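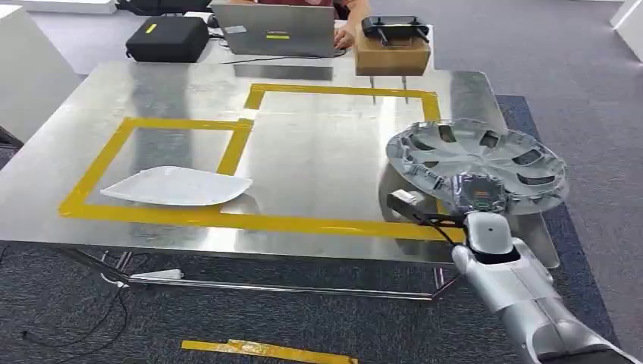 Plendent Palomino
Hand-guiding and remote teaching kit for single-arm robots

The Palomino lets you show a robot a job instead of writing it out in code. Take hold of the wrist and walk it through the motion, or sit at a sensible distance and drive it from the handset. Either way it records what you did, including the bit where you changed your mind.

What you get
Teaching handset
Wrist camera and mount
Recording software, 2 seats
Roll of floor and table tape, 25 m (you will want more)

Teaching by hand
Press the guide button and the arm goes slack enough to push about. We suggest 20 demonstrations for a simple pick and place. The first few will be terrible. Delete them and tell your manager you started at number four.

Teaching by remote
Driving from the handset is slower to learn and kinder to the back. The wrist camera earns its keep on approaches, when the view from your chair is mostly guesswork. With the fingers open over a pale rail, say, you can judge the gap between them before you commit to closing it. Tape on the carpet gives you a corner to steer by, and peels up again when Facilities come round.

Recording
Each session holds up to 76 minutes. Sessions can be trimmed, labelled and replayed at half speed, which makes everyone look more skilful.

Ordering
Supplied and supported from our Humirville workshop. Arms are sold separately by Arnmont. Next batch ships in November.

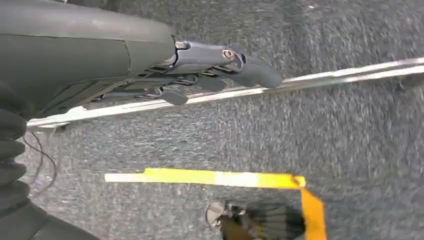 Gripper care comes down to wiping the fingers and checking the fixings before a session. The two silver fasteners on top of the gripper assembly are easy to get at, so there is no excuse. Do not tighten anything while the arm is in guide mode. It will follow you.

Page updated April 5, 2023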